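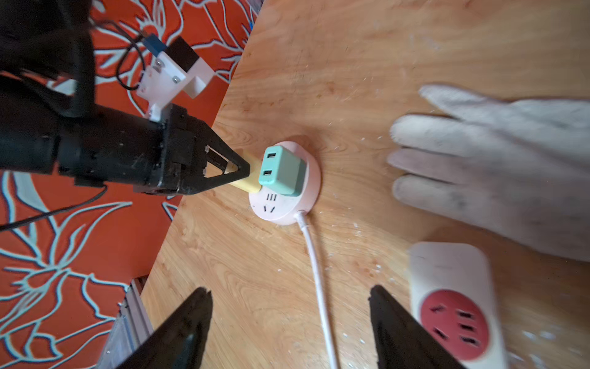
4. Connecting the Trivley desk dehumidifier to the mains

4.1 Stand the unit upright for 3 hours before first use. Keep the rear grille clear of walls and curtains.

4.2 Check that the tank is seated. The tank lamp goes out when the float is free to move.

4.3 Fit the plug fully into its outlet. The unit may share a multi-way extension if the combined load stays below 2,000 W.

CAUTION: Do not connect the unit through a timer. The fan must run on after the compressor stops.

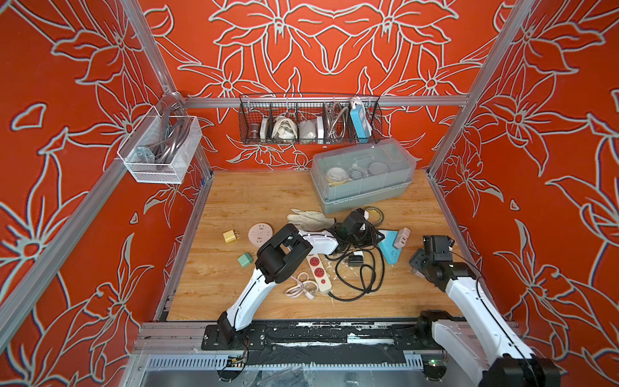
4.4 Press and hold MODE until the display shows the room humidity. The reading settles after 7 minutes.

4.5 Set the target with the arrow keys. For bedrooms and studies, Estinum recommends starting at the factory setting.

Note: In September and other mild months the compressor may stay off for long periods. No action is needed.

We use cookies to remember your language and region. Accept all | Manage settings 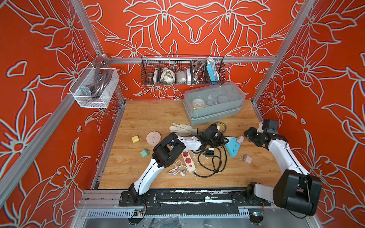
MAINTENANCE

4.6 Switch off and unplug before opening the filter door.

4.7 Slide the filter out, rinse it under cold water and leave it to dry flat. Do not use detergent or a tumble dryer.

4.8 Inspect the plug and the extension for damage. Replace a worn part before switching on again.

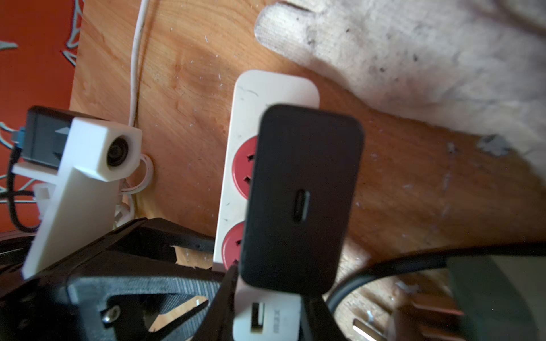 Fig. 3. Power strip with charger fitted

4.9 Refit the filter with the tab facing outwards and close the door until it clicks.

4.10 If the tank lamp stays lit after refitting, see section 5, Fault codes.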